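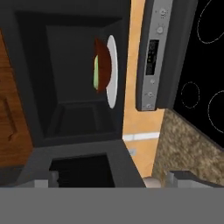
**Unit 4 handout: Reheating and holding cooked food**
Food Service Basics, February 2025

Read this before the kitchen session. The terms in bold are the ones used on the worksheet.

## How a microwave heats food

A microwave oven produces radio waves at a frequency close to 2,450 MHz. Water molecules have a positive end and a negative end, and they try to turn with the changing field. The movement shows up as heat. Fats and sugars also take up energy from the field, which explains why a jam filling can be far hotter than the pastry around it.

The waves do not reach the middle of a thick item. In most foods they lose much of their strength within the first inch or so. Past that point, heat moves inward by **conduction**, the same as it would in a pan or an ordinary oven. Conduction is slow. A thick portion can be steaming at the edge and still cool in the center.

Inside the cavity the waves reflect off the metal walls and overlap. In some spots they add up and in others they cancel, which gives **hot spots** and **cold spots**. A turntable moves the food through both. Ovens without a turntable usually have a stirrer fan behind a panel that does the same job less visibly.

## Power and time

The wattage on the rating label may be input power or output power. Recipes and package directions refer to output. The training kitchen at Lirnach has 900-watt ovens (output). If the directions you are following were written for a different wattage, adjust the time like this:

new time = stated time × stated watts ÷ your watts

Example: the directions say 3 minutes at 600 watts. At 900 watts the time is 3 × 600 ÷ 900, or 2 minutes. Treat the result as a starting point and check the temperature.

Most ovens do not lower their power when you choose a medium setting. They switch full power on and off. At 50 percent, the oven is heating for half of the total time. The off periods let heat spread by conduction, so a lower setting and a longer time often give a more even result with dense food.

## Reheating procedure

1. Take the food from the refrigerator and check the date label.
2. Divide large portions. Keep pieces close to the same thickness.
3. Use a dish marked microwave-safe. No metal trim, no foil.
4. Cover loosely and leave a gap for steam.
5. Heat for half the planned time, then stir or turn.
6. Heat for the remaining time.
7. Let it stand, covered, for 2 minutes.
8. Take the temperature in several places, including the center. Every reading must be at least 165°F.

The **standing time** in step 7 is part of the cooking. Do not skip it when the line is busy.

## Holding and cooling

Bacteria grow fastest between 41°F and 135°F, known as the **danger zone**. Hot food for service is held at 135°F or above. Holding equipment is made to keep food hot and should not be used to reheat it — it passes through the danger zone too slowly.

Reheat only the amount you expect to serve.

## Notes from the last course

- Several groups in July took a single reading near the edge. This loses points on the practical.
- Rice and pasta dry out. Add a spoonful of water before covering.
- Bread goes tough if it is overheated. Short bursts work better.
- Wipe the probe with a sanitizer pad between readings.

## For next time

Complete worksheet 11 and bring it with you. Problems 1 to 4 use the wattage formula. For problem 5, find the output power of an oven you have at home or at work and write down where you found the figure.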